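Gripper Tips: Waistband Pinch and Slip Faults

Maintained by Ruba Jaber. Revised 25 Sep 2026.

Elastic waistbands account for most of the folding faults in our log. In April, grip 513 of a Jirko hand-held pair closed on the gathered part of a black waistband and took up the bedspread with it. The operator kept pulling. The satin slid, the band snapped back, and one pad lifted off its backing plate.
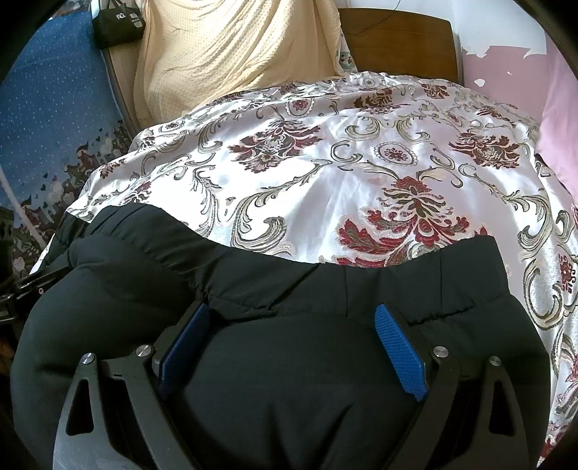
The fault is double pickup. Gathered elastic hides the true edge of the cloth, so the tips close too low and catch the layer underneath. Slick bedding makes it worse, as it moves with the load and gives little warning in the hand.

To prevent it:

1. Approach from the smooth side of the band. Close above the puckered seam.
2. Lift 3 cm and stop. If the bedding rises too, open and start over.
3. Keep the free hand behind the second gripper, clear of the tips and the linkage. Maya Darwish had a fingertip pinched between link and pin during a reset.
4. Route the cable away from the garment before closing.
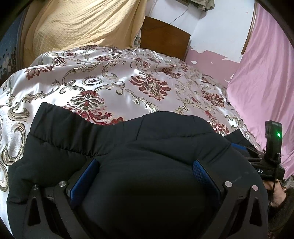
After a Slip

Power down both grippers. Press each pad at its corners; replace any that lifts. Check that the pins sit flush and wipe lint off the pads with a dry cloth. Inspect the linkage every 1000 grips, or sooner after a snapback.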